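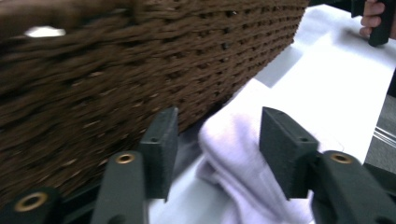 Why doesn't a basket fall apart when there's no glue in it?

The strands squeeze against each other and get stuck. Every strand goes over one neighbor and under the next, and all that rubbing and pressing holds the whole thing together.

5 min read

8 December 2021
By Ohemaa Mensah

The rubbing has a name, and you may have heard it already: friction. Friction is what stops your sneakers from sliding out from under you when you run. Put your two hands flat together and try to slide one past the other. Easy, right? Now press really hard and try again. Much harder! Weaving does that pressing for you, all day long, at every spot where two strands cross.

I tried this out at my kitchen table with paper. I cut 26 strips from an old calendar (June had a picture of a goat on it, and I was a bit sorry to cut him up) and laid half of them side by side, going up and down. Then I took the other strips and threaded them across, over, under, over, under. The next strip has to do the opposite, so wherever the last one went over, this one goes under. If you forget and do the same thing twice, you get a baggy place that slides around. I forgot. Twice.

When I was done I picked my paper mat up by one corner and shook it. A few strips around the outside wiggled loose, and the middle stayed put. The ones in the middle have crossings on every side to hold them, and the poor ones at the outside don't have much of anything past them. So basket makers have to do something special at the rim, like folding the ends back down into the weave or wrapping them up tight.

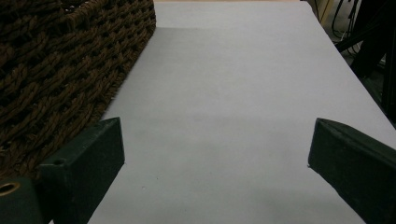 Ayaaba Children's Museum | Making & Materials Team

Weavers have their own words for the two directions. On a loom, the threads that get stretched out first are the warp, and the one that travels back and forth is the weft. I mix them up unless I say "weft goes left" in my head. (It goes right too, of course, but that doesn't rhyme as well.) In baskets the stiff pieces are often called stakes, and the bendy ones that go in and out are called weavers, just like the people!

You can make a basket out of a surprising number of things. Willow twigs, strips of palm leaf, grass, bamboo, paper, plastic. Some plants need a good long soak in water first, or they snap the moment you bend them. As they dry out they stiffen up again, and then they keep the new shape you bent them into. If you've ever slept on wet hair and woken up with a funny bump that wouldn't go away, you know how this works.

Twisting helps as well. One blade of grass is weak, and you can tear it with your fingers. Twist a bunch of them together and the blades grip each other (friction again!), so when you pull, they all have to share the work. That's how people have made rope for thousands and thousands of years. Lots of short, weak pieces turn into one long, strong one.

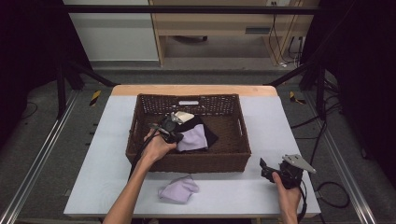

Cloth works the same way, only the strands are so skinny that you stop noticing them. Find a cotton handkerchief or an old dish towel and look at it through a magnifying glass. Over, under, over, under! My friend Kwabena Asante, who weaves scarves down the hall from my desk, set up his loom with 587 warp threads last month and every single one had to be pulled through its own little loop by hand. He listened to a lot of radio.

T-shirts are different, by the way. Most of them are knitted, so the thread goes in loops that hook through other loops. Loops can open up and close again, and your T-shirt stretches over your head with no trouble. Try pulling a woven dish towel the same way, along its threads, and it hardly gives at all. Then pull it from corner to corner. It stretches! You've just turned all the little squares into diamonds.

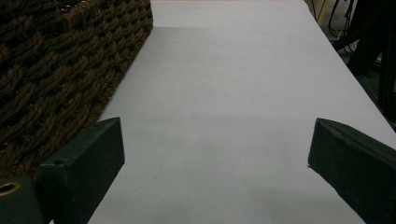
You can do the same trick with a paper mat if you push gently on two opposite corners. Too hard and it crumples up, so go slowly.

If you want to make your own, use paper that's a bit thick, and cut the strips as wide as your thumb. Two colors make it much easier to see where you are. Slide each strip up snug against the last one before you start another. And when you reach the end, fold the loose tips over and tuck them in at the back, where they'll be held by the strips you've already woven.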